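Budgeting for a second arm, is it worth it or am I kidding myself?

bondport_aksel
Posted 5/1/22

Hi everybody, long time reader, and I finally have a question big enough to bother you all with. I run a small teaching kitchen lab at Bondport (adult learners, mostly folks retraining from food service) and we are putting together our equipment request for the next budget year. We currently have one Zaver arm on a bench that has been a real champ, and I'd love to go to two arms so that we can do proper table tasks, plating breakfast, clearing up, that kind of thing. My question is where the money should go first. The arm itself I can get a quote for. It's everything around the arm I don't trust myself on! Grippers, cables, table, spares, props. I put down 700 dollars for "table stuff" and my boss laughed, and I couldn't tell if it was because it was too much or too little.

Thanks in advance, and sorry for the long post, they're all like this.
Aksel Mikkelsen

galanis_fan
Too little! Welcome, by the way. We did this same dance two years ago and our table line came in at 1,106 once the dust settled, and that was with me bringing half the dishes from home. The thing I'd put first is spare fingertips for the grippers. After that, cable sleeves and straps, more than you think you want. Two arms over one table means two sets of cable that would love nothing more than to get friendly with each other.

BjarkeH
Hello Aksel, and good luck with the boss! I'm going to be a bit long here, so get a coffee.

I'd plan the whole thing backward from the tasks you want to teach. Write down what has to be on the table for one breakfast, every last dish and scrap of food, and only then look at catalogs. We did it the other way around our first year and ended up with a lovely arm and a table too small to use it on. 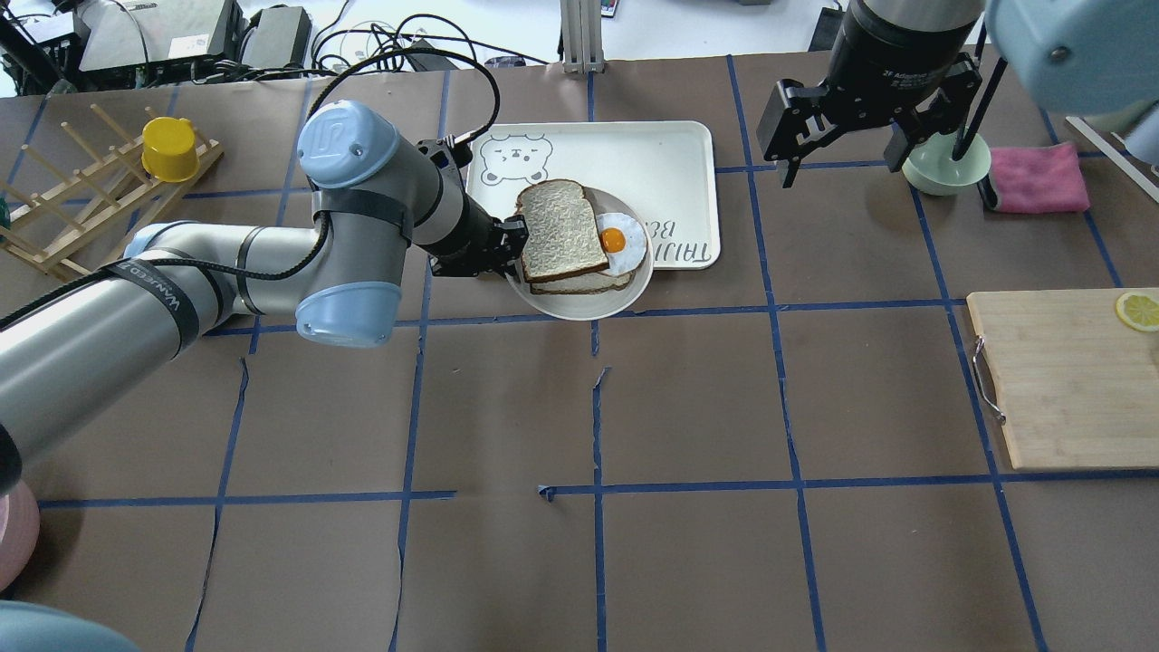

Table surface is the line I'd fight hardest for, and I mean the boring part of it, the covering and the tape and the storage for props. Paper is cheap enough that you can pull it up and start over whenever you like, and blue painter's tape gives you a grid, so that when a student says the plate goes "up there a bit" you can ask which box. Look at how much room one plate of egg and bread takes up once it's on a tray, with a bowl, a cutting board and a dish rack sharing the same table, and you still need space for two arms to come in over the top of it all. Buy the wider table! Then put in a food line, a real one that renews every month. Bread is easy to forget when you're pricing motors. I'd ask for 1,000 for the table and props together and let them talk you down if they must.

Bjarke Hjaltadóttir

broter_bench
I'll disagree a little, with love. I wouldn't spend on real food at all in the first year. Get play food, the decent kind, and put the savings toward a service plan. We went with Broter for ours and I have slept very well ever since. You can slice a lot of bread for the price of one dead wrist joint.

BjarkeH
Oh, I'm all for the service plan, no argument there. But play bread doesn't bend, and a student who has only ever picked up the stiff kind gets a nasty surprise with a soft slice. Pinched by one edge like the slice over that plate, the real thing is a whole different lesson. I'd mix the two. Play food for the first six sessions, groceries after that.

galanis_fan
Seconding the mix. Also Aksel, ask what the lead time is before you promise anyone a start date. Ours was ordered in spring and we were still waiting on a mounting plate in December.

bondport_aksel
You are all wonderful, thank you! I've split the request into arm, grippers and spares, service, and table, with groceries as a monthly line of its own. I'm going in at 1,000 for the table and I've added Broter's plan as an option, so broter_bench, you get half a win. Does anybody have a table width they're happy with? I have a tape measure and a free afternoon.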